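From: Bonifacio Prieto
To: home-apothecary list
Subject: Re: Storing tinctures and syrups over the winter

Purificación Ortuño wrote:

> Dear all,
>
> I have moved to a smaller place in Bustamante and need to rethink how I keep my bottles. In the old house I had a cellar. Now I have a hall closet that backs onto the boiler, a kitchen shelf over the stove, and a back porch that freezes in January.
>
> My questions:
>
> 1. Does it matter if alcohol tinctures freeze, or get near it?
> 2. How long do people really keep elderberry syrup? I have read everything from two weeks to a year.
> 3. Does anyone use colored caps to tell things apart, or do you trust labels? Mine have run twice now.
> 4. Is it worth buying the brown glass again? I gave most of mine away before the move.
>
> I make small batches, mostly 90 ml, with a few 500 ml bottles of the ones the family gets through.
>
> Purificación

Purificación,

I'll take these in order. I have been making the same things for a long time, but I'm not a pharmacist, and where someone on the list knows better I hope they will say so.

**1. Freezing**

Tinctures made at 40 percent alcohol or above will not freeze solid on a porch unless your winters are a lot worse than mine. They may go cloudy. Mine did two winters ago when I left a tray of them in the garage, and most cleared again after a few days indoors. The motherwort kept a sediment, which I strained off. I used it and noticed no difference.

Anything made with water, vinegar or honey is another matter. I lost two bottles of thyme oxymel in the same garage because I had filled them to the neck. If the porch is your only cool place, leave a good gap at the top and put the bottles in a box with a lid.

Between the closet and the porch I would pick neither. Is there a bedroom with an outside wall? The floor of a wardrobe in a room you don't heat much is the best spot I have found in a small house. Stay away from the shelf over the stove. It is the worst of the three, and the heat goes up and down every time you cook.

**2. Elderberry syrup**

It depends on the sugar and on whether you add alcohol. Mine is equal weights of juice and sugar, boiled, bottled hot, and kept in the fridge. I give it three months unopened and three weeks once opened. The low-sugar version with honey I treat as fresh food. I make a small amount and freeze the rest in an ice tray.

The year-long figures you have read are probably for syrup that was properly canned. I don't can it, so I can't help with times. If it fizzes when you open it, pour it out.

**3. Caps and labels**

I use both. Caps alone stopped working for me when I got past six kinds, and then I couldn't remember whether green was nettle or mint. So now the color stands for the type of preparation and the label says which plant. Red is anything alcoholic, yellow is syrup, white is vinegar. The grandchildren know not to touch red.

As for labels that run, use pencil. I mean this seriously – plain soft pencil on a paper label doesn't run when a sticky spoon touches it. Put clear tape over it if you want. I also write the plant and the month on masking tape under the bottle, so that when the top label comes off I still have something to go on.

Pushing bottles close together saves more shelf than you would think, and a block of them doesn't tip over when you take one from the edge.

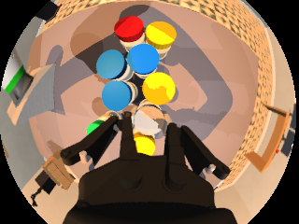
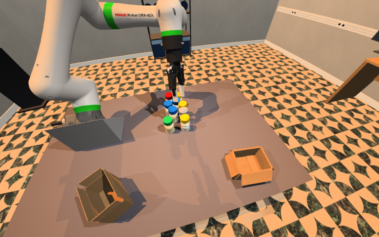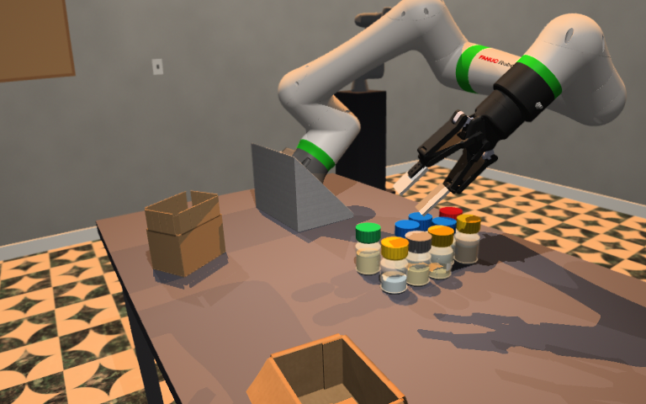
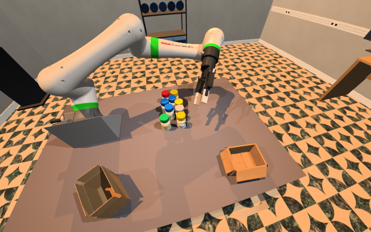

**4. Brown glass**

If the bottles live in a closed box or a wardrobe, clear glass is fine. Light is what you are keeping out, and a closed door does it for nothing. I keep brown glass for the few that sit out on the kitchen counter, where they get the afternoon sun. St. John's wort oil is the exception. I steep that one in the window in clear glass like everyone else, then move it to brown when it is strained.

If you do buy again, check the necks before you order. I bought a box from Tristulen and a bag of spare caps from Cellemum and the threads didn't match. The caps went on, but they wept, and I found out from the ring on the shelf paper. The Tristulen glass itself is good and heavy. I ended up getting their own caps as well, and I still have 97 of the others in a drawer if anybody on the list has bottles that fit them. I'll post them for the cost of the stamps.

For the family bottles I would go smaller than 500 ml. Every time you open a big one you let air in, and the last third is never as good. Two of 250 take up hardly any more room.

**Something you didn't ask**

Keep a notebook. Mine gives each batch a number, and I am at 1038 now, counting the failures. Next to the number I put the plant, where I picked it, what it was steeped in, and the month I strained it. Last fall I had a cough syrup that came out much better than usual, and I could look back and see that the plantain was from the Batgate path and had been picked before the rain. Without the book I would have had no idea.

Let me know how the porch does. If you want the oxymel recipe I can type it out, but it is long and I would have to convert it from cups.

Bonifacio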